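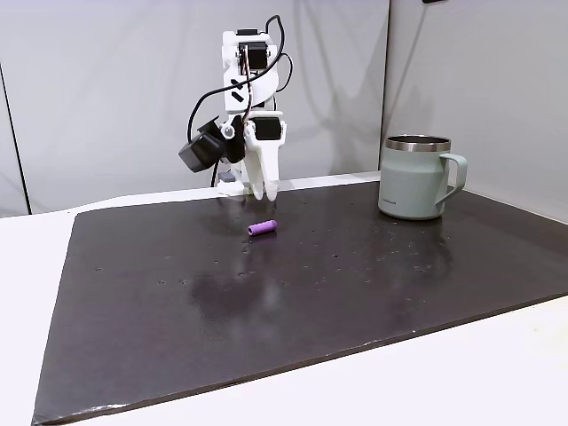 4. Gripper and Controller Comparison

4.1 Arm and workspace

All trials in this section were carried out on the small tabletop arm shown in Figure 3. The arm is assembled from white 3D-printed segments and is clamped at the rear edge of a dark work board, which in turn rests on a white table. Two pale gray panels stand behind the board. The panels were kept in the same position for every trial so that changes in the background would not affect the vision-based controller described in Section 4.4.

Figure 3. The tabletop arm with the two-finger gripper pointing down. The small purple cylinder lies in front of the gripper, and a green mug stands at the right.

The arm was chosen for its low cost and for the ease with which its end parts can be exchanged. A change of fingers requires one screwdriver and does not disturb the wiring. Each change was followed by the same homing routine, and the offsets were stored with the trial record. Where homing failed twice in a row, the servo horn was reseated and the trial block was started again from the beginning.

4.2 Finger sets

Two finger sets were compared. The Lernholm set has a broad left jaw and a narrower right finger with a rounded tip, and is the set shown in Figure 3. The Dasten set has two equal flat jaws with a thin rubber facing. Both sets were printed at the same layer height, and neither was sanded or treated after printing.

The sets differ in how they meet a round object. With the equal jaws, a cylinder that lies at an angle to the closing direction is first touched at two opposite corners, and it turns until it lies along the jaw faces. With the unequal pair, the rounded tip makes contact at a single point and pushes the cylinder against the broad jaw. We expected the second arrangement to tolerate a larger error in wrist angle, at the price of a weaker hold once the object was lifted.

4.3 Task and procedure

The task was to pick up a short cylinder lying on its side, raise it clear of the board, hold it for two seconds and set it down again. The mug was left standing near the back edge on the right throughout. It served as a fixed obstacle, and any contact with it ended the trial and was recorded as a failure regardless of whether the cylinder had been grasped.

Starting positions for the cylinder were drawn from a list prepared before the first trial. The list gives a position and an angle for each attempt, and both finger sets were run through it in the same order. The operator placed the cylinder by hand with a paper template and removed the template before starting the controller. Small placement errors remained, and we treat them as part of the task.

A total of 661 trials were recorded. Of these, 468 used a learned controller and the rest used the scripted controller. The difference in number reflects the repeated blocks required by the learned controller after each change of fingers. Trials stopped by a power or communication fault were excluded before this total was taken.

4.4 Controllers

The scripted controller, Figueroa, moves the wrist to a point above the cylinder, turns to the angle given in the list, descends and closes. It uses no camera input. Its descent height was set once for each finger set by lowering the closed gripper until a sheet of paper could just be drawn out from beneath it.

The learned controller, Undar, receives images of the workspace together with the current servo positions and returns the next servo targets. It was trained on demonstrations given with the Dasten fingers only. No further demonstrations were collected for the Lernholm set, as one purpose of the comparison was to learn how far a policy would carry over to fingers of a different shape.

4.5 Results

Under the scripted controller, the Lernholm fingers grasped the cylinder more often than the Dasten fingers when the cylinder lay at a steep angle to the closing direction. At shallow angles the two sets could not be told apart. The expected weakness in holding was also present: the cylinder swung about the contact point of the narrow finger during the lift, and in several trials it came to rest at a different angle from the one at which it had been picked up. For tasks that end with a careful placement, this would be a serious drawback.

Under the learned controller the order was reversed. The Dasten fingers did better at every angle tested. Review of the trial records by Corinne Alcantara showed that most failures with the Lernholm set occurred before contact. The controller stopped its descent too early, or centered the wrist on the cylinder as it would have done with equal jaws, so that the narrow finger came down on top of the object. A fixed sideways correction removed part of this error but did not bring the Lernholm set up to the level of the other.

We use cookies to improve your reading experience. By continuing to browse this site you accept our use of cookies. Accept | Manage settings

Cable drag was a further source of error under both controllers. The cables leave the arm in wide curves, and the pull they exert on the wrist changes with its angle. Tying them closer to the segments reduced the effect but limited the turn of the wrist to 70 degrees, and the cables were therefore left free for the recorded trials.

4.6 Limits of the comparison

The results apply to one arm, one class of object and one board. The surface of the board is slightly glossy in places, and we did not measure the effect of reflections on the learned controller. Finger wear was not tracked either. The rubber facing on the Dasten jaws had begun to lift at one corner by the end of the final block — it was not replaced, and the trials run with it in that state are included in the totals.

A further series with demonstrations given on both finger sets is planned. It will use the same position list and the same obstacle, so that its results can be set directly beside those reported in this section.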